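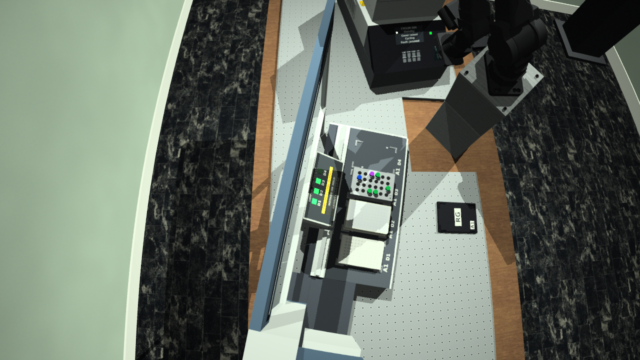 Baseboard diffuser

A baseboard diffuser is a type of air outlet used in forced-air heating and cooling systems. It sits on the floor against a wall, in place of a short section of baseboard trim, and covers the open end of a supply duct. Air leaves the duct through a slot or a set of angled fins and spreads upward and outward along the wall. In the United States the same fitting is also sold as a baseboard register, although some manufacturers keep that name for models with a damper.

Baseboard diffusers should not be confused with baseboard heaters. A heater contains an electric element or a hot water pipe and makes its own heat. A diffuser has no heat source and only directs air supplied by a furnace, heat pump or air conditioner.

Construction

Most baseboard diffusers are made of stamped steel with a baked enamel finish. The usual colors are white, brown and tan. The body is a long, shallow box, open at the bottom or the back, with a sloping front face. Behind the face is a damper, usually a single hinged blade moved by a lever or a small wheel. Fixed fins inside the face turn the air to either side so that it covers a wider stretch of wall than the duct opening itself.

Wood models are made to match existing trim. They are usually oak, maple or pine, supplied either unfinished or with a clear coat. Because wood can shrink and warp in dry heated air, the damper and its frame are generally a separate metal or plastic insert. Cast versions in iron or brass are found in older houses and are still made in small numbers for restoration work.

End caps close the two sides of the body. On some designs the caps are removable, and the diffuser can be joined to a length of hollow metal trim that carries no air and continues the line along the wall.

Sizes

Length is measured along the wall and is the main size given by sellers. Common lengths run from 15 to 48 inches. The depth of the opening is most often a little over 2 inches, to suit the standard floor boot, and the height of the face varies between makers. The Flenholm pattern, a low-profile type with a curved face, is 11 inches long and was intended for bathrooms and hallways where a standard unit would not fit between door casings.

A longer diffuser does not deliver more air by itself. The volume depends on the duct and the blower, and the length mainly affects how fast the air leaves the face and how widely it spreads.

Placement

Diffusers are normally placed on outside walls and under windows. In winter the rising warm air meets the cold air falling from the glass, which reduces drafts near the floor. In cooling season the results are more mixed – cool air is heavier and tends to settle, so a low outlet needs enough speed to throw the air up the wall.

Furniture and long curtains are the usual cause of poor performance. A clear plastic deflector can be fitted over the face, typically held by magnets, to push air out past a sofa or drape.

Installation

In new construction the sheet metal boot is set so that its opening comes up through the subfloor next to the wall plate. The finished floor is laid up to the boot, and the baseboard trim is cut to leave a gap the length of the diffuser. The body is then fastened to the wall with one or two screws through the back flange. A foam gasket between the boot and the body limits leakage under the unit.

Carpet should be trimmed back from the opening. Where new flooring is laid over old, the boot may end up below the finished surface, and an extension collar is added to bring it level.

Maintenance

Dust collects on the fins and the damper blade. The face can be vacuumed in place, and steel units can be taken off and washed with mild soap. Rust is common in kitchens and bathrooms, usually starting at the lower edge where mop water reaches bare metal. Light rust can be sanded and painted over.

Dampers that stick are often bent or painted shut. Replacement levers are rarely sold separately, and the complete unit is usually replaced.

Manufacture

Baseboard diffusers are a small part of the wider register and grille trade. Unach, a maker of steel air outlets, lists them in 2,555 combinations of size, finish and damper type. Brudier produces wood models only and makes them to order. The Majimbun line, now discontinued, used an aluminum body and a removable filter tray – spare trays are still sought by owners.

See also

Floor register
Return air grille
Toe-kick vent
Damper (duct)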